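Feb, fruit into basket, two arms

Started 9.15, Joris on the left leader, me on the right. Re-taped two of the grid lines first, paper had gone baggy underneath. Target for today 60 good episodes. Fruit moves to a new cell every 5, starting cells off Siobhán's list, NOT picked by eye. We drift to the middle if left to choose, last week's set was useless at the corners for that reason.

Left arm takes the lime, right takes the apple. Wait for the tone before moving, otherwise the first second is just us twitching. 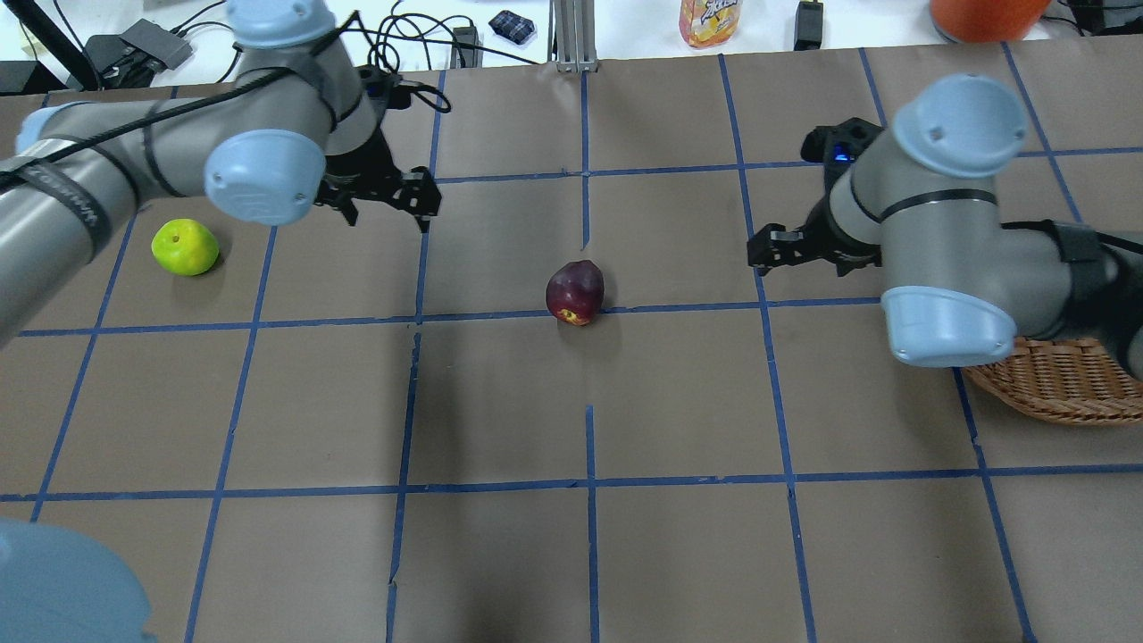 Lost 12 before lunch. Most were me, closing too early and shoving the apple along the paper. Joris says keep the ones where I recover and finish, bin the rest. Agreed, but tag them "regrasp" so Skorno can filter. Two more binned for dropped frames, so 14 gone in all. Restarted the logger, fine after that.

Right gripper slow to open agian when its cable is pulled tight. Gave it more slack at the back, need a proper clip.

Nearly at target by 4. Joris's wrists sore, swapped sides, note the operator change in the metadata!!

To do
- ask Siobhán if far row counts as reachable for the right arm, I say no
- upload to Torard tonight, check file sizes befroe wiping the local disk
- same list tomorrow, basket on the other side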